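Wrapper amnesty comes to Trultbridge

I've been following the snack wrapper collection in Wurkdale since it began, and now it has spread down the road to Trultbridge. The Follport recycling point takes crisp packets, sweet bags and biscuit film on weekday mornings from 8, and more than 400 households have signed up so far. Café Güneş has a drop-off box by the till too - handy if you're popping in for a coffee anyway!

My advice is to start with the table. Ours is where every snack in the house ends up, and a red and white wrapper on a red and white checked cloth is very easily missed, especially with the buns out as well.

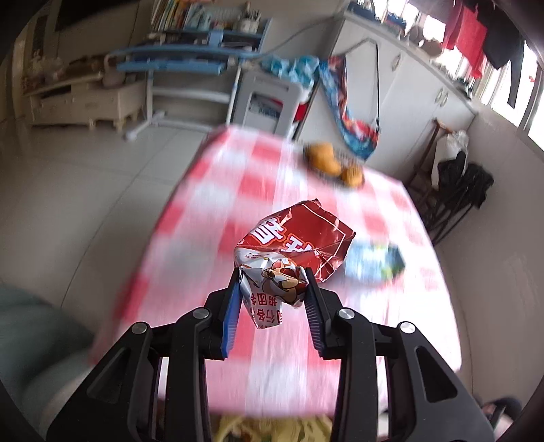 One reader from Wurkdale wrote in to say that rinsing isn't needed, a good shake over the sink will do, and that her street filled 61 bags before December. She also asks people to stop tying wrappers in knots, as they jam the sorting belt.

Foil-lined ones are fine, by the way (I did check). Paper bags still go in the ordinary bin at home.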